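Chores and Machines: Where Things Stand

A reader wrote in after the spring issue to ask when she could stop clearing the table. 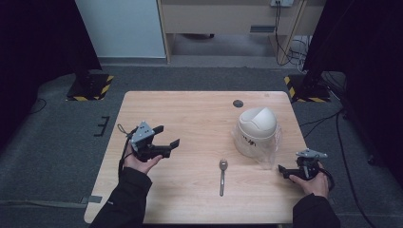
Her question was half a joke, but we get some version of it every month, so I spent part of the summer trying to answer it properly. The short answer is that a machine can do a few of the steps, on a good day, if someone has set things up for it first. The longer answer depends a lot on which chore you mean.

Clearing up after a meal sounds like one job. For a machine it is a string of small ones. It has to find the spoon, decide which end to take, get two stiff fingers under or around a thin handle that lies flat on the wood, lift it without letting it spin, and put it down somewhere sensible. Then it has to know that a spoon goes in the drawer or the sink and a napkin goes in the trash. People do all of this while talking about something else.

Flatware is one of the harder things in the house. A mug stands up and offers you a handle. A spoon lies low, it is shiny enough to confuse some cameras, and the weight is all at one end. Kálmán Bárány, who repairs packing equipment and has read this newsletter longer than I have written it, told me his rule is that anything you would pick up with your fingernails is still a problem. I have not found a better rule.

Trash bins are the next trouble. A swing lid is a fine thing for a person, who pushes it with whatever is in hand. A machine has to push the lid, keep it open, let go of the trash inside and get its fingers back out before the lid comes down on them. With two arms one can hold the lid while the other drops. With one arm it is mostly a matter of timing. Plastic bags and wrapping make it worse, as they move when touched and never look the same twice.

A good deal of the current work is about teaching by doing. A person holds a pair of grippers, one in each hand, and does the chore with them in place of fingers. The motions are recorded and a program learns from them. The appeal is that the person has to work with the same clumsy jaws the machine will have, so nothing gets taught that the machine could not do. The drawback is the amount of patience involved. One pass at a simple chore proves very little, and you need many of them with the objects in different spots. I asked Guido Bortolotti, who has done this kind of work, how many he would want before he trusted the result. He said 400 for a single chore on a single table, and more if anyone planned to move the table.

Moving the table is where most of it still goes wrong. A program that does well in one room can lose its way in another with a darker floor or a lamp in a new place. Homes are full of that sort of change. Shops are better, and the news from there is a little further along.

Derovholm has had an arm at its packing bench since last September. It puts lids on boxes and moves the boxes to a rack. On a normal shift it handles 210 of them, and a person steps in when one comes through crushed or turned over. The staff told me it is slower than they are but does not mind the last hour of the day. They would not give it the loose hardware, which is still sorted by hand.

Petlow tried something closer to housework, wiping and clearing the tables in its break room. The wiping went fine. The clearing was stopped after 20 days - too many forks on the floor - and the company plans to try again with deeper trays.

Donati and Tarker both say they are working on home models. Neither would let me watch one run, and neither gave a price, so I have nothing useful to report there. If that changes I will write it up.

So, to the reader who asked: keep clearing the table for now. If you want to buy something today, buy it for a single job such as floors, and expect to pick up the socks before it starts.

The next issue goes out in September and will cover laundry, mainly folding. If you have a machine at work that does a job it did not do 3 years ago, write and tell me what it is bad at. Letters for that issue should be short, and please say whether we can print your name.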